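Moved my blog from Skemenow to Plindeo and lost my email subscribers
Blogging Help > Moving and hosting

Posted by Kulap Suwannarat

I moved my blog over in August. The posts came across fine, all 600 of them, and most of the comments did too. My subscriber list did not. It had 2,000 addresses on Skemenow and the new dashboard shows 34. Those seem to be people who signed up after the move. The old account is still open. Can I bring the list over without asking everyone to sign up again?

2 replies
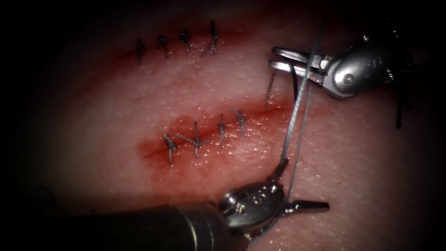
jomora_reader

Yes. The post export and the subscriber export are separate files, and the import tool only reads the first one. Log in to the old account, go to the audience page and download the list as a CSV. Open it and delete anyone marked unsubscribed -- the file includes them, and you don't want to mail those people again.

Then upload it on the new side under Readers. Mine took 10 minutes to show up. Turn off the welcome email before you upload or every old reader gets one. I forgot and had a few annoyed replies.

Keep the old account open until you have sent at least one post to the full list.

Intarasuk

Same thing happened to me. I just put up a post saying we moved and left a link on the old blog. Some people came over, most didn't. Try the CSV first.

Also check your RSS address. If readers follow you that way they are still on the old feed, and the list won't fix that. There is a redirect box in the old settings, near the bottom.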